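Gridine store robots: basket drop fault FAQ
Updated 2025-09-11

What went wrong?

In January a Gridine picking robot at our Arsenault test aisle let go of a basket while turning away from the shelf. The basket fell with bottles in it. No one was hurt, but the aisle was closed and the robot was taken out of service.

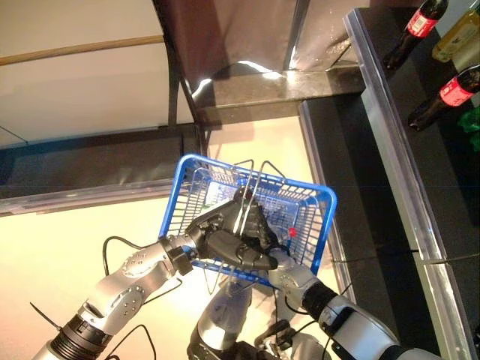
We pulled the logs the same afternoon. The left hand had reported a firm hold on the handles right up to the drop, so the controller saw no reason to stop.

What caused it?

The grip sensor was reading the motor load, and the load stayed high even after the handles had slipped to the fingertips. A worn tendon in the hand made this worse. Rustach, who supply the hands, found the same wear in 4 others after 3,000 cycles. 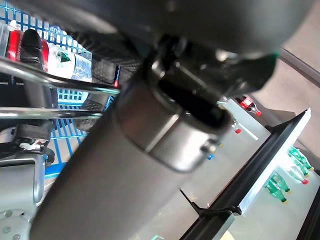 Does it affect shelf picking as well?

Yes, to a lesser degree. A gripper that thinks it is holding a bottle can pull back too early and knock the next one over.

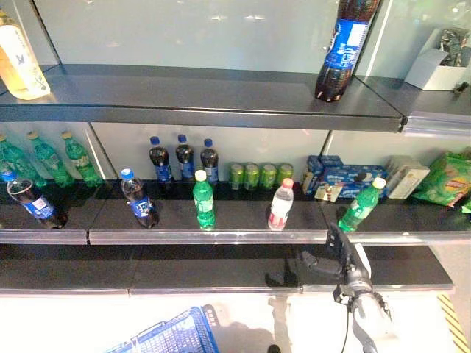
Bottle spacing matters more than we first allowed for. The robot plans its approach on the assumption that everything is upright, and a green soda bottle leaning toward the shelf edge, right above the gripper, breaks that assumption. The software now flags any leaning item and leaves it for staff.

What has changed?

Baskets are held from 2 points at all times, and the arm stops if the two readings disagree. Hands are inspected every week. Travel with a loaded basket is limited to half speed.

Can I work beside the robot?

Stay behind the floor line while the arms are moving. If something falls, press the red stop button and wait up to 5 seconds for the arms to lock before you reach in.

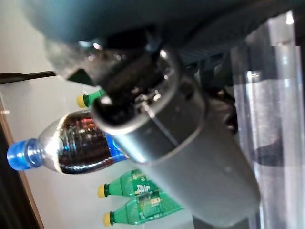 Vasitz asked whether the lock also holds if the power goes out. It does. The brakes are spring-applied, so they close when power is lost. The fingers have no brake and may open, so keep your feet clear of anything still in the hand.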